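Stoff, Falten, Licht: meine Galerie zum Schlafzimmer

Willkommen in der kleinen Vorhang-Ecke meiner Seite! Nach dem Beitrag über den Flur kamen so viele Fragen zum Schlafzimmer, dass ich jetzt doch eine eigene Galerie dafür angelegt habe. Eigentlich wollte ich nur schnell etwas zum Vorhang schreiben, aber wie das bei mir so ist, wurde dann doch mehr daraus (wer nur gucken will, scrollt einfach weiter, ich bin nicht böse).

Kurz zur Vorgeschichte: Ich habe einen ganzen Oktober lang Stoffe gesucht. Zuerst wollte ich etwas ganz Schlichtes, Leinen in Grau, so wie man es überall sieht. Das Muster lag zwei Wochen auf der Fensterbank und ich bin jeden Morgen daran vorbeigelaufen und habe gedacht: nee. Dann hatte ich bei Dilham im Laden einen cremefarbenen Stoff mit Ranken in der Hand, und damit war das Leinen erledigt. Meine Großmutter hatte so etwas im Wohnzimmer, nur viel dunkler und schwerer, und als Kind bin ich mit dem Finger immer den Schnörkeln nachgefahren. Mache ich heute noch, muss ich zugeben.

Genommen habe ich am Ende die Variante mit den Bordüren von Stasum. Die Artikelnummer war 3,178 (ja, mit Komma, fragt mich nicht, ich habe sie bei der Bestellung trotzdem zweimal falsch abgeschrieben!). Gewartet habe ich länger als angekündigt, aber dafür kam alles fertig gesäumt an und ich musste die Nähmaschine nicht vom Schrank holen.
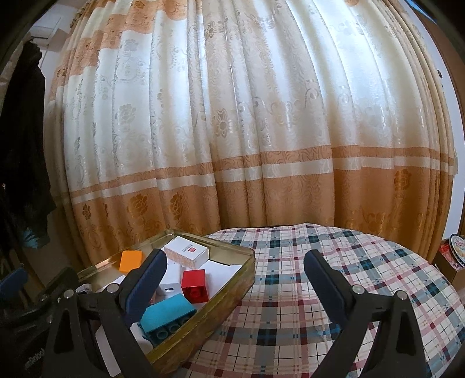
Creme und Orange über der Karodecke. Wenn von hinten Licht durchkommt, schimmert der Stoff richtig schön.

Am liebsten mag ich den breiten Saum unten mit den großen Blüten, die ein bisschen wie Rosen aussehen. Die Ranken oben sind Ton in Ton, die sieht man mal mehr und mal weniger, je nachdem, wie die Falten gerade fallen. Der Saum dagegen hat richtig Farbe! Er endet knapp über dem Bett, und genau so wollte ich das haben, ich mag es nicht, wenn der Stoff auf der Decke aufliegt und sich dort knautscht.

Und dann die Karodecke. Geblümt und kariert zusammen, da schlagen manche die Hände über dem Kopf zusammen, das weiß ich. Mir gefällt es. Die Decke hat ja auch Creme als Grundton, und die Streifen in Hellblau, Petrol und diesem altrosa Rot bringen etwas Frisches hinein. Eine einfarbige Decke hatte ich von Nendley schon im Warenkorb, 1,535 m breit laut Datenblatt (wer misst so etwas?), und habe sie wieder rausgeworfen. Zu brav!

Noch ein paar Sachen, nach denen ihr gefragt habt:

Waschen: Ich nehme die Vorhänge einmal im Jahr ab und wasche sie im Schonprogramm, ohne Schleudern. Danach hänge ich sie feucht wieder auf, dann ziehen sie sich von allein glatt. Bügeln nur am Saum, von links, mit einem Tuch dazwischen.

Falten: Die müssen nach dem Aufhängen erzogen werden. Ich lege sie mit der Hand in Form, binde sie locker mit Stoffstreifen zusammen und lasse das zwei Tage so. Bitte kein Paketband, das gibt Druckstellen, die habe ich beim ersten Versuch monatelang angeschaut.

Klimagerät: Steht bei mir im Sommer auf der niedrigsten Stufe, und den Vorhang schiebe ich dann ein Stück vom Luftstrom weg.

Als Nächstes ist die Küche dran, da hängt noch ein altes Rollo von Tsai, das klemmt und das ich seit Ewigkeiten austauschen will. Wenn jemand einen Tipp für einen abwaschbaren Stoff hat, der nicht nach Duschvorhang aussieht: her damit, die Kommentare sind offen!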